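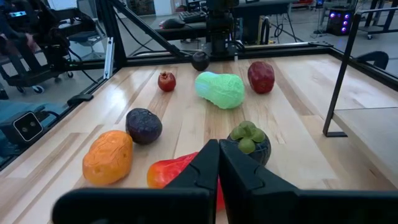
How long should a pepper be left on the plant before it is picked?
Long enough to reach its full colour if flavour is the aim, and only to full size if yield is the aim. A green fruit left to turn red on most sweet varieties needs another 2 to 3 weeks, and during that time the plant sets fewer new fruits.

The trade-off is familiar to anyone who grows peppers under glass, and it is the main subject of the trial notes kept by Ottmar Seidel at the Wornum nursery. Seidel grows a blocky sweet pepper on two stems per plant, trained up strings, in unheated houses with vents along the ridge. His records cover 123 plants in a single season. Half were picked green at full size and half were left to colour.

The green-picked rows gave more fruit by number. The coloured rows gave fewer but heavier fruit, with thicker walls and a higher sugar reading. Seidel treats the weight difference with some caution, as the coloured rows stood nearer the door and were cooler at night.

Colour change is governed mostly by temperature. The green pigment breaks down as the red and yellow pigments build up, and both processes slow down in a cold house. Above 30 degrees the red pigments form poorly and fruit may stall at a dull orange. Shading the roof in the hottest part of June helps more than extra watering does.

Unlike a tomato, a pepper does not ripen well once it is off the plant. Fruit picked at the first streak of colour will usually carry on turning in a warm room, but the sugar content hardly moves. Fruit picked fully green mostly stays green, then softens.

Wolfram Ruppert, who runs the packing side at Wornum, grades by firmness before colour. A pepper should resist the thumb at the shoulder, where the wall meets the stalk. Wrinkling there means water loss, and such fruit is sold the same day. Stalks are cut with secateurs, leaving a short stub. Pulling by hand tears the branch at the joint and lets in grey mould.

Storage is the weak point of the coloured crop. Below 7 degrees the skin pits, and the seeds go brown before any damage shows outside. Ruppert holds the crates at 8 degrees with high humidity and keeps them away from apples and melons, which give off ethylene. Green fruit is more easily harmed by cold than red, so the two are stored separately.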